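21/07/2022

**"I learned the language at the laundromat": a talk with a tailor from Whitfield**

The shop is on the corner where the bus to Urwood turns around. It has one window, one door, and a bell which does not ring anymore. I came in the morning, before opening, as she had asked me. She asked also that I do not print her name. "Everybody who needs me knows where I am," she said, and gave me the chair with the cushion.

She has repaired clothes in Whitfield for many years. Before that she worked in a factory that made uniforms, in a country she left when she was young. In the factory she sewed only collars. "I could make a collar in the dark. But if you gave me a whole shirt, I was afraid. I didn't know where the sleeve begins."

I wanted to speak with her about repair, because in our town it is getting difficult to find. The shoe man closed in January. The place that fixed lamps is now a place that sells phones. She did not want to be sad about this. When I said that it is a pity, she shrugged and continued to pull threads from the hem of a gray skirt.

"People think repair is something old," she said. "For me it is only work. Someone has trousers, the trousers have a hole, after me they don't have a hole. Where is the old thing in this?"

Her first customers she found at the laundromat, where she was washing her own clothes and listening to people. She did not speak English well then. She learned the words for things that go wrong with clothes before she learned the words for weather. "I knew 'ripped' and 'stained' and 'shrunk.' I knew 'my husband sat on it.' But I couldn't say that it is raining."

She wrote her telephone number on a paper and put it over the dryers. The first call was about a coat with a broken zipper, a Hilto coat, very heavy, for the mountains. It took her the whole evening, and she asked for 5 dollars. The owner of the coat gave her more and told his sister, and his sister brought curtains.

I asked her what was the most difficult thing in those years. She thought for a long time. I expected to hear about money, or about being alone.

"Buttonholes," she said.

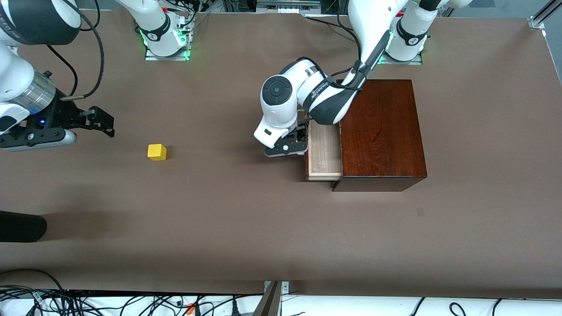
*A brown tabletop as a work surface, with two robot arms.*

Money did come up later. When she rented the shop, the rent was 339 dollars, and the owner wanted 900 at the beginning, which she did not have. She sold her good machine to pay it. For the first weeks she sewed everything by hand, sitting close to the window, and told customers that hand sewing is finer. "It is true that it's finer," she said. "It was also true that I had no machine."

The machine she has now she bought used from a school in Urwood. It is green and very loud. She oils it on the evenings when she doesn't want to talk with anyone.

We spoke also about the quality of clothes. Here she became more strict, and put the skirt down on her knees. Many things that people bring her now, she said, were not made to be opened. The seams are cut so close that there is nothing left to hold with the needle. If a customer wants the waist to be wider, there is no cloth inside for it.

"Before, the one who made the dress was thinking of me. She left me two fingers of cloth. She didn't know me, but she knew that somebody will come after her. Now they don't leave me anything."

I told her I had read that people are again interested in mending, and that young people learn it from videos. She laughed, but in a kind way. Some of them come to her when the video did not help. One girl brought a sweater with a hole in the elbow that she had closed with thread so strong that the wool around it was tearing. "I told her, your stitch is too good. The thread must be weaker than the cloth. If something has to break, let it be the thread."

There was a time when she gave lessons, on Tuesday evenings, through a small craft store called Kindier. She had 4 students in a room over the store, and all of them wanted to make bags. She does not like bags. She taught them to darn socks for the first month, and she admits that this was perhaps a mistake. When the store moved, the lessons stopped. One of the students still comes to show her things. "She is making very nice bags," she said, and sighed.

I asked if she will teach somebody to take the shop after her. She answered that her knees are bad but her eyes are good, and that in sewing this is the right order. Then a man knocked on the glass. It was not yet time to open, but she got up and let him in. He had a suit jacket over his arm and a funeral the next day, and the lining had come out at the shoulder.

She turned the jacket inside out and looked at it for a while without speaking. She asked him when he needed it. He said, tonight, if possible. She asked him whether he had eaten something, and he said no, and she told him to go across the street to the bakery and come back at six.

When he was gone, I asked what she will charge him.

"For a funeral?" she said. She was already looking for the black thread.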